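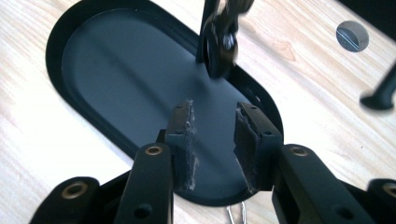 Fig. 1. Gripper view, both finger pads open over the dark panel in the desk. Note state of the foam.

Week 3 — perception for grasping, from pixels to a close command

Notes by Tudur Gronow, 4/3/18. Lab part by Angharad Lougher. Bring a laptop with the Drundska build on it, the old one won't read the new logs.

1. Where we left off

Last week: hand-eye calibration, frames, why you write the transform direction into the variable name. If you still have T1 and T2 in your code please fix before lab. cam_T_tip. Not negotiable.

Today: what the software does with one image from the hand. Keep Fig. 1 open while reading.

2. What is always in view

Fingers. They come in from the bottom and sit mid-image, the linkage takes up a good piece of the lower part. Every frame from a hand camera has this and your detector will happily find it. Brass bushings are the classic — round, shiny, high contrast. A circle detector loves them. So does a corner detector.

Fix: self-mask. Two ways.

Static mask. Draw it once for fingers open, once for closed. Fast, wrong everywhere in between.

Kinematic mask. Take jaw width from the encoder, project the finger model, grow the edge a few pixels, throw those pixels out. Do this one. Murkov has a function for it (mask_from_width) but it assumes the pads are clean rectangles. Look at the foam in Fig. 1. Ragged, fibers sticking out. Anything outside the rectangle leaks through and turns into "object". Grow the mask more on the inner side than the outer. How much more — question 2.

3. Is there anything between the fingers?

Simplest useful check. Crop the gap, compare to a background model, threshold.

In Fig. 1 the right answer is NO. Pads apart, you see the gray panel through the gap. But the naive version from the Gittins baseline looks for "not wood" in the crop. Trained on plain desk. Dark panel isn't wood, so it says object present, close. Gripper closes on air.

Same failure in other clothes: a table with a seam, a mat, a shadow. Background is not one color. Write that on your hand.

Better:
 - depth or parallax over two views, if you have them. Flat inset thing stays with the desk plane
 - plane fit first, then look for what rises above it
 - motor current after closing. Cheap, late, but doesn't lie much

Single image alone can't settle it. You want at least a short window.

4. Highlights

Panel has a soft lighter streak across it, diagonal. Rim is glossy. Both are reflections and both give you edges. An edge from a reflection moves the wrong way when the camera moves, so track it for a few frames and check against the plane homography. Residual big = don't trust. See derivation on the board, I'm not typing it again.

Wood grain: diagonal too, low contrast. Gives a line detector one very strong direction. Students every year get a "table orientation" out of this and it's the grain.

5. Motion blur

Top center, dark metallic thing with a loop shape at the low end, smeared. Compare the rim under it, sharper. So blur is local, and a whole-image sharpness score will pass this frame. Compute sharpness per tile. Drop tiles, keep the frame.

Do NOT run the pose estimator on a blurred tile and hope. It returns a pose. It always returns a pose. Confidence in our build is not calibrated, we measured it at the Drinberg bench: of 982 logged frames, 39 had a confident pose on a tile that should of been dropped. All 39 would have gone to the planner.

6. Passing it to the planner

Planner wants: pose, covariance, timestamp, valid flag. Timestamp is when the shutter fired, not when your node got round to publishing. With 100 ms between them the arm has moved and your pose is stale.

If valid is false, planner holds. It dosen't guess. Holding is a fine behavior.

State list for the grasp node: SEARCH, APPROACH, CHECK_GAP, CLOSE, VERIFY, BACK_OFF. Most lab groups skip CHECK_GAP and go back to add it later. Add it now.

7. For lab

Q1. Label Fig. 1 by hand: self, background, unknown. Where do you put the small gray disc at upper right, and the thin wire loop at the bottom, between the arms? Defend it in two lines.

Q2. Pick an inner mask margin. Show one value that is too small and one too big, with crops.

Q3. Write the per-tile sharpness check. Any language. Test on the Drundska log, folder april_b.

Q4. (harder) Change the Gittins gap check so Fig. 1 gives NO without adding Fig. 1 to the training set. People try this.

Angharad has office hours after lab. Send code as a zip, no notebooks please. Reading for next week: planning chapter up to the part on time scaling, skip the proofs.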